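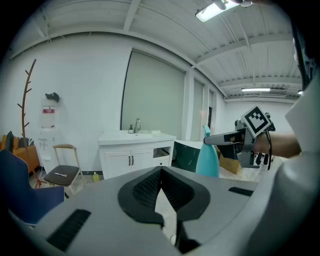

A teal spray bottle. Water that comes out of one of these has a head start on drying.

Where does a puddle go?

You leave a puddle on the playground at nine in the morning. By home time it has gone, and it hasn't said goodbye. Did the ground drink it? A bit, perhaps. Most of it went up.

Water is made of tiny bits called molecules, and they never sit still. (You may know somebody like this.) They jiggle and bump, and now and then one at the top gets such a shove that it flies off into the air. This is called evaporation, a long word for leaving.

Only the molecules at the surface can get away, so a wide, flat puddle dries faster than the same water in a mug. Tiny drops are quicker still, as they are nearly all surface. Warmth helps, because warm molecules jiggle harder. So does wind, which sweeps the damp air off and lets drier air in.

Bathrooms are bad at this. Shut the door, run a hot shower, and soon the air is so full of water that it starts putting it back, mostly on the mirror.

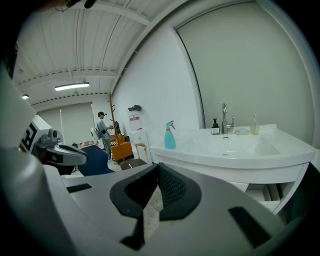

Norbert Koubek writes that his towel has been on the bathroom floor since April and is still damp, so evaporation must be broken. It is working, Norbert. A towel in a heap has hardly any surface. Hang it up, open the window and go and look again at teatime.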